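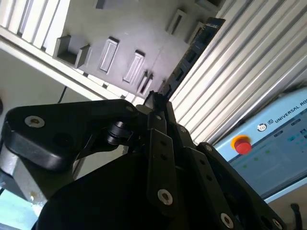
Le **parallélogramme articulé** est un mécanisme plan formé de quatre barres rigides reliées par des pivots, dont les côtés opposés ont deux à deux la même longueur. C'est un cas particulier du système à quatre barres, et sans doute l'un des plus féconds de toute la mécanique : avec quatre tiges et quatre axes, on obtient un mouvement de translation circulaire d'une pureté remarquable !

## Principe

Lorsqu'une barre est fixée au bâti, la barre opposée lui reste parallèle pendant tout le déplacement. Chacun de ses points décrit un arc de cercle de même rayon, égal à la longueur des bras, mais la barre elle-même ne tourne pas. Cette propriété suffit à expliquer la plupart des usages du mécanisme, de la lampe d'architecte à la boîte à couture dont les plateaux s'écartent en restant horizontaux.

Le mécanisme possède un seul degré de liberté. Il connaît toutefois 2 positions singulières, atteintes lorsque toutes les barres s'alignent : à cet instant, il peut quitter sa configuration normale et se croiser pour former un *antiparallélogramme*. Les constructeurs de locomotives à vapeur ont résolu la difficulté avec élégance, en calant les manivelles des deux côtés de la machine à angle droit — quand une bielle d'accouplement passe par son point mort, l'autre est au mieux de sa forme.

## Histoire

Christoph Scheiner imagine le pantographe au début du XVIIe siècle et en publie la description en 1631. L'instrument, qui agrandit ou réduit un dessin selon un rapport choisi, repose entièrement sur le parallélogramme. Quelques décennies plus tard, Gilles Personne de Roberval présente sa balance, dont les plateaux restent horizontaux et dont l'équilibre ne dépend pas de l'endroit où l'on pose la charge. Le résultat paraît si contraire à l'intuition qu'on parle encore d'« énigme statique » à son sujet.

James Watt s'en empare à son tour en 1784. Son parallélogramme, associé à un guidage presque rectiligne, relie le balancier à la tige du piston, et l'on rapporte qu'il en était plus fier que de toutes ses autres inventions.

## Applications

- **Dessin :** pantographes, règles parallèles de navigation, appareils à dessiner.
- **Pesage :** balances de Roberval, longtemps reines des marchés.
- **Transports :** bielles d'accouplement, certaines suspensions, essuie-glaces de cars.
- **Mobilier :** lampes à bras équilibrés, ferrures de portes relevables.

## Variantes

En ajoutant des barres parallèles, on rigidifie l'ensemble et l'on franchit sans hésitation les positions singulières. L'antiparallélogramme mène une carrière à part : si l'on fixe l'un de ses petits côtés, l'intersection des deux longues barres parcourt une ellipse, et l'on peut en tirer de superbes engrenages elliptiques.

## Voir aussi

- Inverseur de Peaucellier
- Mécanisme de Tchebychev
- Système bielle-manivelle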